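# Counting birds with your eyes shut

Noman Memon doesn't trust his own ears, and he'd like the rest of us to trust ours a bit less too. He has run the spring dawn survey at Porkthorpe marsh for long enough to have opinions about everyone who turns in a sheet. I went to see him because last year's total for marsh wrens had jumped, and I wanted to know if there were more wrens or more people who thought they had heard one.

"The second one," he said, before I had my notebook open. "Maybe a few of the first."

The numbers go like this. Two springs ago the survey logged 181 singing males. Last spring it logged 296. The local newsletter called it a comeback and ran a nice drawing of a wren with its tail up. Memon read it and winced.

"A wren sings from one clump, then he flies to the next clump and sings there. If you're walking the boardwalk at the same speed he's moving, you can count him four times and feel great about it."

I put it to him that surveyors are trained for exactly this. He made a face. Training, he said, is one evening with recordings and a handout. After that people are given a stretch of reeds and a start time.

Touran Bakhtiari, who wrote the handout, takes a kinder view. She walked the north loop with me in March, too early for much song, and pointed out where the cattails had been cut back along the ditch. "There's more open edge than there used to be, and you can hear farther," she said. "So you get more birds on the sheet without anybody cheating." She also thinks the habitat has improved, and that Memon won't admit it until somebody finds him a nest with a ribbon on it.

He had an answer for that when I brought it up. Male marsh wrens build dummy nests, lots of them, and most never hold an egg. "You could find me ten nests and I'd believe in one bird," he said.

What changed last year, apart from the cattails, was the phones. Plenty of surveyors now carry an app that listens and names what's singing. Kourosh Amini is its strongest defender on the marsh, and he let me look through what his phone had saved over one season: 577 clips, each with a species name and a confidence score. He'd played back every one. In 368 of them he agreed with the app that he was hearing a marsh wren. The rest he either couldn't hear well enough or thought were something else, swamp sparrows mostly.

I asked whether that was a good result. "It's better than mine was when I started," Amini said. Fair enough, but I noticed the only person checking the app was the man who likes the app. When I said so he laughed and offered to send me the clips. I listened to a couple dozen that evening. I agreed with him on most, and I have no idea what that's worth.

Memon's own fix is dull and would cost almost nothing. He wants two people at each point, standing still, writing on separate sheets and not talking until the time is up. If the sheets match, good. If they don't, that gap gets published next to the total.

"People hate it," he said. "They came out to be with their friends and point at things."

Bakhtiari isn't against the idea but doubts there are enough early risers to double every point. She would try it on the south side first, where the reeds are thickest and the old counts were lowest. Memon would rather do all of it or leave it alone. They've been having this argument since before either of them had to explain it to me, and they were still having it in the parking lot.

Before I left I asked him how many wrens he thought there were. He looked out over the reeds for a while. One was going off behind the pump house, that dry sewing machine rattle, and then one was going off a little to the left of it.

"Was that two?" he said.

I said I thought so. He wrote down one.
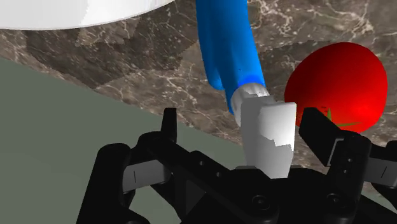
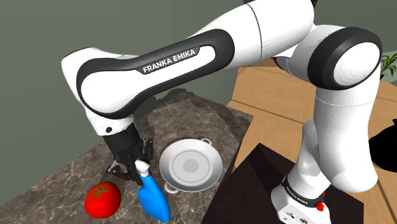
*Black gripper fingers in both renders; the second also has the Franka Emika arm and a blue spray bottle.*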